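December 16, 2020

Second day on the gripper comparison, and I'm writing this down before supper while it's still fresh, because yesterday's notes were two lines long and I could hardly make sense of them this morning (sorry to anyone who tried).

We've got the Komuslow jaws on both arms now. The Solberg pair went back in the drawer with their screws taped to the bag, so please don't borrow the screws! I liked the Solbergs a lot for blocks and bottle caps, they're lovely and gentle, but thin flat things kept twisting out from between the pads, and thin flat things are most of what we have coming up. Hence the picture frame. It's a cheap plastic one and it flexes a little if you look at it sideways, so it makes a pretty honest test of how a jaw holds an edge.

The task is the one we agreed on last week: right arm takes the frame by its top edge and tips it up, left arm deals with the print, then the two of them bring everything together. I ran it by hand from the Jilell controller all morning to get a feel for the thing before letting any script near it. 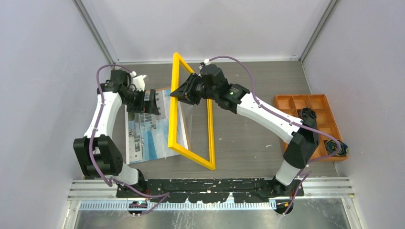
*Right gripper on the top edge of the yellow frame, left one open over the print. Black jaws on both sides.*

What I noticed, in no special order. The grip on the edge is much better if the jaw comes in at a slant. Straight down, the fingers tend to push the frame along the table before they close, and then you're chasing it. I did 41 lifts with the slanted approach and lost the frame in 8 of them, mostly early on, when I was closing too fast. After I slowed the close down I only had one more slip, and I think I bumped the stick on that one.

The left side is harder. Picking up a sheet of paper from a flat table with parallel jaws is a miserable job, and I spent far too long at it. Sliding the print until a bit of it hangs over something would help, but there isn't much to slide it onto. I'd like to try the softer Hunell pads next, just on the left, and leave the right arm alone so we're only changing one thing.

Clear sheet in the frame: it bows when the frame is tipped steeply. It hasn't popped out on me yet, but I'd keep the tilt modest until we know.

Cables behaved themselves. I did go over the clips on the left arm again after lunch, and I'd ask whoever runs it next to glance at the loop at the right elbow when the arm reaches far back. There's enough slack, though not a whole lot extra.

For tomorrow:

- Hunell pads on the left gripper, same close speed
- 11 more slanted lifts on the right, then switch to the script
- save the Jilell settings under a new name this time, I wrote over the old ones (my fault, they're rebuilt now)
- wipe the table down, the specks are starting to bother me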